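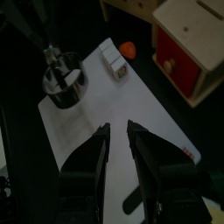
Steel cup or mug for the craft table?

Rurkent Forum > Small Workspaces

tealdrawer
12 Sep 2023
I do most of my sorting and gluing on a white board laid over a dark worktop. The steel cup lives on the board next to a little stack of white blocks. I want one pot for small bits and I'm torn between the cup and an old mug. The cup is shiny enough to throw the light back at me.

plumbline_17
Keep the cup. Steel wipes clean and glue peels off it. I've had a Flasa one for 15 years.

oddsock
Disagree. A steel cup is noisy and tips if you catch the rim. A mug is heavier.

tealdrawer
It hasn't tipped yet. The noise is a fair point.

plumbline_17
Put a circle of felt in the bottom. Takes 2 minutes.

oddsock
Felt holds dust and beads get stuck in it. I'd still go for the mug.

marlpit
Is the board straight? Yours is at a slant to the worktop. Mine slid until I put shelf liner under it.

tealdrawer
I like it at an angle, my arm sits better. Will try the liner. Is the Prindard stuff any good?

marlpit
It's fine. Cut it a bit smaller than the board or the edges curl.

oddsock
Keep the orange thing off the worktop as well, it'll get knocked on the floor.

tealdrawer
It stays. Cup stays too for now, with felt.

Contact us | © Rurkent Forum | Back to top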